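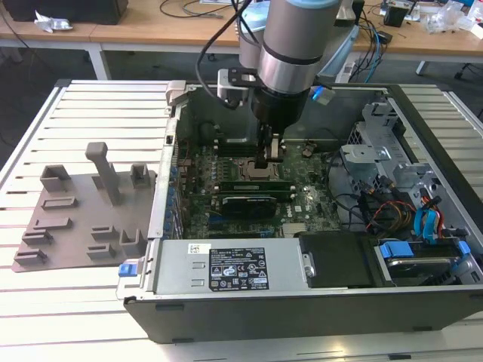
# Re: [foodsafety-list] Labels on the Ayala soup recall

Hi everyone,

First of all, thank you for such a friendly welcome last month. I meant to write sooner, but the inspection season got hold of me and I have been eating lunch in the car more than I would like.

I wanted to pick up on what Qianru wrote on Monday, which I have read three times now:

> On Mon, Qianru Zheng wrote:
>
> We had the Ayala lentil soup on the shelf in two of our stores. The
> notice says undeclared milk, and it gives lot codes, but the codes on
> our cases don't look like the codes on the notice. Ours start with a
> letter. Do we pull everything, or only what matches? My manager wants
> an answer and I would rather not guess. Also, what do people say to
> customers who have already eaten it and feel fine?

Qianru, you were right to ask, and please pull everything for now. You can always put good soup back on a shelf. The codes that start with a letter are case codes, put on by the distributor (Custport, in your part of the state, unless you've changed over). The notice uses the lot code printed on the can itself, on the bottom, under the best-by date. Open a case from each pallet and look at the cans. If the can code is on the notice, the whole case stays off the floor. If it isn't, call Custport and ask them to confirm in writing before you sell any of it. An email is fine. I keep mine in a folder by product name, and it has saved me more than once.

We had 287 cans across our own stores, and 208 of them matched. The rest came from the older label run, before the recipe changed and the cream powder went in. I don't know the full size of the recall, but the Custport rep told me 2755 cases had gone out through their warehouse, so I suspect many of you are holding some of it whether you know it or not.
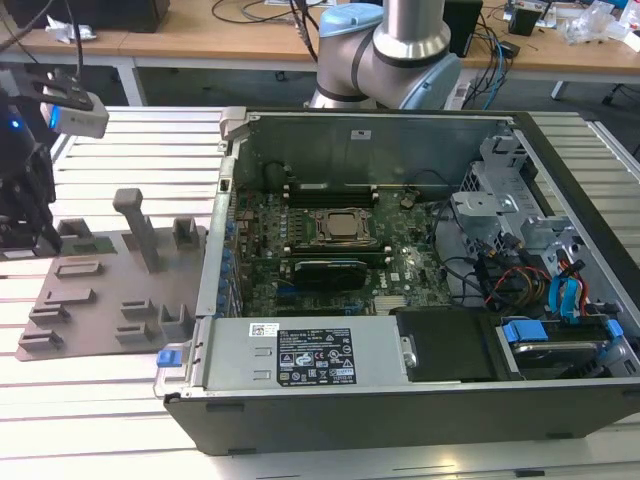 Now, about the customers. Most people who have already eaten the soup and don't have a milk allergy have nothing to worry about, and I tell them so plainly. Anyone who does have one, or who has a child who does, should stop eating it and call their doctor if they have any symptoms at all – hives, swelling, a tight throat, vomiting – and call 911 if there is trouble breathing. I don't try to go further than that at the service desk. I'm a grocer, and I have no business telling anyone that their stomach ache is nothing. Give the refund with or without a receipt, too. It's a can of soup, and people remember how you treated them.

One more thing that tripped us up. We sell the same soup by the bowl at the hot bar in our Draser store, and the little card above the well still had the old ingredient list on it. The shelf team had done everything right and the deli didn't hear a word until after the lunch rush. So if you have a hot bar, a salad bar or a sampling table, please go over there in person and ask what they opened this week. The empty cans may be in the recycling, and you can still read the bottoms.

Vuson makes a lentil soup for some store brands as well, and I've had a couple of people ask me if it's the same product. I haven't seen any notice for it. If anyone on the list has, would you post it here with the link? I'd sooner hear it twice than miss it.

Qianru, do write back and let us know what the can codes say. And if your manager would like to talk it through with somebody, I'm at my desk most mornings before 10 and happy to chat. I've been through enough of these by now that I can at least tell you which forms to fill out first.

Warm wishes to all, and stay out of the heat,

Marjorie
Draser store and the two little ones up the road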